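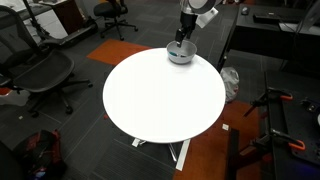 有人留言说，孩子每周上两次冰，回到家还是抱着球杆不肯放，在瓷砖上拨球，杆刃磨得飞快，地也花了，想问问Elton这种板子铺在客厅里到底行不行，会不会用几个月就翘边，楼下会不会有意见。

这条留言我们读了好几遍，因为问的全是大家真正关心的事，所以这一页就顺着它慢慢讲，讲得啰嗦一点，也请您多包涵。

首页 › 冰球 › 陆上训练 › 射门板与控球板

Sterava Elton 拼接式冰球控球射门板

行，可以铺在客厅里，我们自己的样板就铺在办公室过道上，谁路过都忍不住拨两下！Elton是给小球员（还有那些周末晚上十点才排得到冰的成年业余球员）在家里练手用的。每块板长900毫米，宽500毫米，厚12毫米，单块就能练原地控球，几块拼起来可以练拉杆、传接和射门。表面是一层偏硬的高分子材料，球在上面滑得顺，手感和冰面自然还有差别，不过比瓷砖、木地板、水泥地要接近得多，拨球的时候不会一顿一顿的，孩子也就愿意多练一会儿。

关于尺寸怎么选，我们被问得最多。低年龄组的小朋友杆子短，活动范围也小，横着拼两块就够练正反手来回拨了；再大一些的孩子，胳膊长了，拉杆的幅度一下子就上来了，建议拼四块起步。如果主要是想练射门，那就别省，把板子往身后方向多拼一排，让球从后脚位置一路带出来，重心转移的动作才能做完整。很多家长头一回买只拼了一小条，孩子每次射门都从板子边上起杆，动作越练越别扭，后来又回来补货，我们看着也怪不好意思的，干脆写在这里。

板与板之间用的是Haslinger卡扣。这个卡扣藏在板子侧边，对准之后用手掌往下按，听到“咔”的一声就到位了，不需要锤子，更不要用脚跺。拆的时候从一角往上抬，顺着边慢慢掀开就好。冬天屋里温度低，刚从阳台搬进来的板子会硬一些，卡扣也会紧，先在屋里放上一晚，第二天再拼会省力很多。拼好以后接缝处摸得到一点点线，球滚过去基本感觉不出来；要是明显有台阶，多半是某一个卡扣没按到底，或者底下垫了沙粒，掀起来擦一擦再按一次。

再说说翘边。板子翘不翘，跟收纳的方式关系很大。平放最好，床底下就是很好的地方；实在没有地方平放，贴着墙竖起来也可以，但请让长边着地，别斜靠着，斜靠久了什么板子都会弯。也别紧挨着暖气，别在夏天长时间锁在汽车后备厢里。万一已经有点弧度了，把弧面朝上平铺在地上，压几本厚书，多等两天，一般会慢慢回来。

声音的问题我们也不想糊弄您。控球的时候声音很小，用训练球的话，隔着一道门几乎听不见；用标准硬球，杆刃和球碰在一起是有脆响的，楼下午睡的时候就别练了。射门更不用说，响的往往是球打到墙上或者球网立柱上那一下。底下铺一层Vorkasum减震垫会好不少，垫子和板子同样大小，可以一块配一块，也可以只铺经常站人和落球的位置。已经有健身垫的家庭可以先拿旧垫子试试，太软的不合适，人一踩板子就陷下去，球会往低的地方跑。

清洁很简单，湿布擦一遍，再用干布擦一遍。表面会慢慢留下黑色的印子，那是球和杆胶带蹭上去的，滑度不会受什么影响，看着不舒服的话用中性清洁剂多擦两下。请不要打蜡，也不要用家具护理喷雾，刚喷上去是滑得惊人，可是灰尘全粘住了，第二天反倒发涩，人踩上去还容易摔。说到摔，请务必穿底子防滑的运动鞋站在板子外面练，千万别穿袜子踩在板面上，也不要穿着冰鞋上去，冰刀会把表面划坏，这一款不是仿真冰。

球也顺便聊两句。随板附送一个训练球，重量比标准球轻，适合练手速。我们建议轻的和标准的换着用，先用轻的热热身，把手腕活动开，再换标准球把动作做扎实。小朋友刚开始最好低头看着球慢慢拨，熟了以后再抬头，旁边大人可以举着手指让他报数，这个办法虽然土，可是真的管用，赛季里教练在场边喊了无数遍的“抬头”，在家里五分钟五分钟地练，到场上就自然了。每天练100下正反手，比周末一口气练到手酸强得多，孩子烦了就停，明天再来。

包装里有什么

控球射门板（块数按所选套装）
Haslinger卡扣，已装在板侧，另附备用两个
训练球一个
擦拭布一块
中文安装说明一张

规格

型号：Sterava Elton
单块尺寸：900 × 500 × 12 毫米
颜色：白
使用场所：室内，或有遮挡的平整硬地面
适用：冰球杆，旱地冰球杆也可以用
不适用：冰鞋、轮滑鞋

配送和退换

单块和两块装走普通快递，四块以上比较沉，会分箱发出，有时候一箱先到、一箱晚到一天，请先别着急，等齐了再拼。订单满500元免运费，偏远地区下单前先问一下客服，我们查好了再告诉您。收到后请当着快递员的面看一眼四个角，运输中磕角是最常见的问题，有磕碰就拍张照片发过来，我们给您换。卡扣属于易损件，断了可以单独买，不用整块板换掉。

俱乐部和冰场如果要在更衣室外面铺一条热身区，可以把场地的长和宽发给我们，我们帮着排一排怎么拼最省板子。九月开季前订的人多，备货会慢一些，想赶在选拔之前用上的话，早一点下单比较稳妥。

常一起购买：Vorkasum减震垫、标准硬球、Haslinger卡扣备用装

有别的问题就在页面下方留言，周一我们会把周末攒下的留言一条一条回完。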